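Keeping a Wooden Table in Good Shape
by Jadwiga Pawlak

Most of the wear on a table comes from small daily things. These are the habits I have kept up since I refinished ours in May.

1. Dust before you wipe. Grit under a damp cloth scratches the finish. Use a dry white cloth first, so you can see what it picks up, and go around games and other things with feet by lifting them.
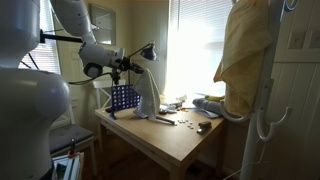
2. Wipe with the grain. Wring the cloth until it stops dripping. Plain water and a drop of dish soap will do – skip anything with ammonia.

3. Deal with rings early. Rub a little plain mayonnaise into a white ring, leave it 25 minutes and wipe it off. Dark rings have gone deeper and need sanding.

4. Watch the sun. A table by a window fades unevenly, even with the blinds closed. Move cups, towels and fruit to new spots every few days, and turn the table end for end twice a year.
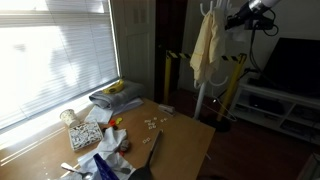 5. Oil or wax, but only one. Oil goes on bare wood and wax goes over a finish. If you don't know which you have, put a drop of water underneath. If it soaks in within 5 minutes, use oil.

Lay used oil rags flat outdoors to dry. They can catch fire in a heap.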